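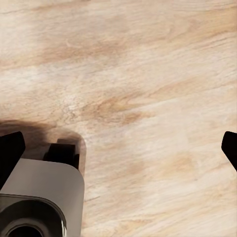
Ostum is a software toolkit for planning and testing the motions of robot arms in simulation. It grew out of an in-house project at Fondard, and its first public release came in October, with a physics engine called Zovex doing the work underneath. People who use it tend to call the whole bundle Ostum, though strictly speaking the name belongs only to the planner.

A typical job begins with a bare wooden tabletop and a two-finger gripper seen from a camera close to the hand. The texture of the wood can be swapped between runs, and so can the lighting and the softness of the shadows, so that a perception model gets used to a good many kinds of table before it has to find anything on one. The standard set comes with 14 surface textures and 200 starting poses for the arm.

The planner itself, known as Sheikh, draws up to 1,000 candidate paths for each request and keeps the shortest one that clears every obstacle - a simple method, and a rather slow one in tight spaces. Later versions raised the limit to 3,000 and let users save paths for reuse.

Last updated 8/14/24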